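Snack Tables and Plates: Frequently Asked Questions

Zasten rents tables and plates for snacks and light refreshments in Wustcombe and the towns nearby. These are the questions we get most often about the Ergate table, the Rana plate and serving wrapped snacks. If your question isn't covered, call the rental desk between 9 a.m. and 4 p.m.
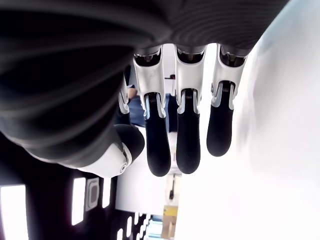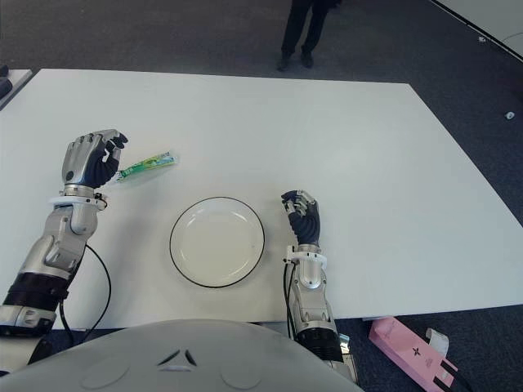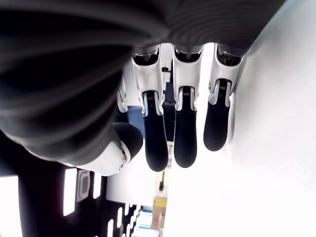 Second picture: wrapped snack stick and black-rimmed plate on a white table.

THE TABLE

What is the Ergate table?
It is our large rectangular table with a matte white top. We rent it for snack service, sign-in and general use. It comes in one size and one color.

Do I need a tablecloth?
No. Most customers leave the top bare. If you want a cloth, bring your own or add one to your order. Please don't tape or staple anything to the table.

Can I put the table on carpet?
Yes. Lift it into place with a person at each end. Dragging it can pull the carpet and bend the feet. Once it's down, press on each corner to check for rocking before you set anything on it.

How do I clean the top?
Use a damp cloth and a little dish soap, then dry it with a second cloth. Don't use scouring powder or steel wool. Both leave shiny patches on a matte surface and they don't come out. If a mark won't wipe off, leave it and tell us when we pick up.

Can hot dishes go directly on it?
Please use a trivet or a folded towel. Cold drinks are fine, but wipe up the rings at the end of the day.

How far from the wall should it stand?
If people will serve themselves from both sides, leave enough space for someone to walk behind a person who is standing at the table. For one-sided service you can push it closer.

THE PLATES

What do the Rana plates look like?
They are round and white with a thin black rim. The rim makes the edge easier to see on a white table.

How many plates should I order?
One per guest is enough for wrapped snacks, plus a few spares. If you are also serving cake or fruit, order 2 per guest. Our smallest plate order is 100 and our largest is 1,000. For anything bigger, contact us first so we can check stock.

Are the plates clean when they arrive?
Yes, they are washed before delivery and can be used straight from the crate. If the crates have been open in a dusty room, rinse the plates before serving.

Do I have to wash them before I return them?
No. Scrape off the food, throw away any wrappers or napkins, and put the plates back in the crate. Stack them flat and don't force the lid.

What if a plate is chipped or broken?
Take it out of use and set it aside in the bag that comes with the crate. We count the plates at the depot. Breakage is charged per plate at the rate printed on your order form. Chips that were there on delivery are not charged if you tell us the same day.

THE SNACKS

Do you supply the food?
No. We rent the table and the plates only. You can buy snacks wherever you like.

Can I serve snacks in their wrappers?
Yes, and for snack sticks and bars we recommend it. The wrapper keeps them from drying out, and guests can read the ingredients for themselves. Anything left at the end can go back in the cupboard if it is still sealed.

Should the snack go on the plate or beside it?
Either works. On the plate looks tidier for a seated group. Beside the plate leaves room for whatever else you are serving. Pick one and do it the same way for every place.

How do I fit long snack sticks on a round plate?
Lay them side by side across the middle. If the ends stick out past the rim, use fewer plates and put the rest in a shallow tray.

When should I put the snacks out?
Wrapped snacks that keep at room temperature can go out whenever the table is ready. Keep them out of direct sun, especially anything with chocolate. Check the package for items that need to stay cold.

Where do the empty wrappers go?
Put a trash can at the end of the table where people leave. Without one, wrappers end up on the plates and then in our crates.

DELIVERY AND RETURN

Do you deliver outside Wustcombe?
Yes, for an extra charge. Give us the address when you order and we will quote it.

Can I pick up the table myself?
You can if you have a van. The Ergate does not fold and won't fit in a regular car. Plate crates will.

When is the busy season?
June. Order early for that month, and expect a narrower choice of delivery times.

Can I keep everything an extra day?
Usually. Call the rental desk before your return time. If the table is booked by someone else we will have to collect it as planned, but the plates can often stay.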